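# Cloudy scratches on metal bin floors: abrasion or corrosion?

**dilimar_shop** wrote:

We run gray parts bins with metal bottoms through a wash line. After 14 months the floors have gone mottled, with pale scuffing concentrated toward the middle. My supervisor calls it corrosion and wants the detergent changed. I think it is plain abrasion from parts sliding during tipping. Wash solution is mildly alkaline, rinse is tap water, drying is by forced air. Bottom sheet is supposed to be stainless, but the supplier paperwork is thin.

Is there a shop-floor test that separates the two without sending a coupon to a lab?

---

**wleemans** wrote:

Wipe test first. Clean a patch with isopropyl, let it dry, then rub with a white cloth. Gray or white powder on the cloth points to an oxide or a detergent residue. A clean cloth points to mechanical wear.

Then put a strong flashlight nearly parallel to the surface. Scratches show direction. Corrosion spots do not, and they usually have a darker rim.

Also check with a magnet. If it pulls hard you may not have the 300-series you paid for.

---

**bracket_and_shim** wrote:

The magnet test is weaker than people think. Cold-worked 304 will pull a magnet at the bends, and 430 is magnetic and still stainless. It rules out aluminum and not much else.

Agree on the low-angle light. For reference, a metal-bottomed bin with general wear:

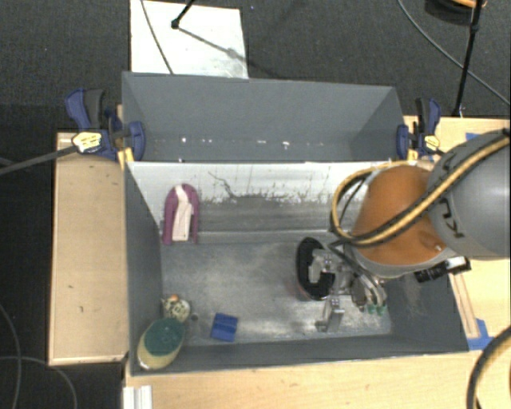

*Photo: Lucía Goicoechea, used with permission*

The floor on that one is mottled, and the pale scuffs are brightest near the center and lower right. I would call that a contact pattern. Liquid attack follows the places where liquid sits, so look at corners, seams and the low side first. The back wall is a separate matter. It has a dark branching mark that resembles a crack, and a mark like that on one of my bins would get dye penetrant before anything else.

---

**dilimar_shop** wrote:

Wipe test done on three bins. Two left the cloth clean. The third left a faint white film that came off with 5% citric acid and did not return after a rinse in deionized water.

---

**wleemans** wrote:

White film that dissolves in citric is hardness scale. What is your water?

---

**dilimar_shop** wrote:

240 ppm as calcium carbonate, measured at the rinse tank in July.

---

**wleemans** wrote:

Then some of your cloudiness is scale sitting in scratches. Soften the rinse or add a final deionized pass. The detergent is probably fine.

-- Wouter

---

**Dullent** wrote:

I disagree with leaving the detergent alone. Alkaline cleaners without a sequestrant drop carbonate in water that hard, whatever you do at the rinse stage. We changed only the detergent, kept the tap water, and the film stopped. A softener costs money and floor space. A different drum costs nothing extra.

---

**bracket_and_shim** wrote:

That works while the dosing is correct. When the pump drifts, the film is back and the operator blames the bins. I would rather fix the water.

---

**Dullent** wrote:

Softeners drift too. Ours ran out of salt over a shutdown and the next 117 bins came out white. Either way you need a check on the schedule.

---

**wasilewska_qc** wrote:

Neither fix touches the abrasion. If scratch depth matters for cleanliness, measure it. A portable roughness gauge across the worn area and again in a corner gives you a usable comparison. We retire floors when the worn reading is double the corner reading. That limit is a house rule, so don't go looking for it in a standard.

If depth does not matter, leave the floors alone. Polishing them out thins the sheet, and the first load puts the scratches back.

---

**dilimar_shop** wrote:

Depth matters a little. Fines collect in the scratches and carry over to the next batch. Would a replaceable liner be reasonable? We cycle each bin 1,000 times a year.

---

**wasilewska_qc** wrote:

UHMW sheet, fastened at the corners and removed for washing. Do not glue it. Liquid gets under the edge, stays there, and then you will have the corrosion your supervisor is worried about.

---

**dilimar_shop** wrote:

Understood. Plan is a deionized final rinse on one line, Dullent's detergent change on the other, and liners in a few bins on each. Will post gauge readings when I have them.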